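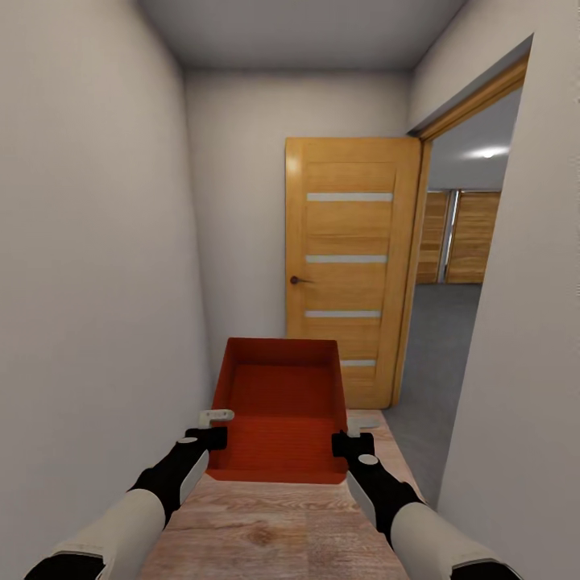 Cinder build: questions I keep getting

Does the simulator prove it can carry a bin through a door?
No. It proves the simulator can. I've run it 3000 times and I still wouldn't bet lunch on the real arms.

What about the Trulimon grip tuner?
Ditte Oddsson likes it. I got 68 drops before tuning and 745 after, over the same number of runs. Draw your own conclusions.

Can I build one in my garage?
Maybe. Plan on eight months, and don't believe any parts list, mine included.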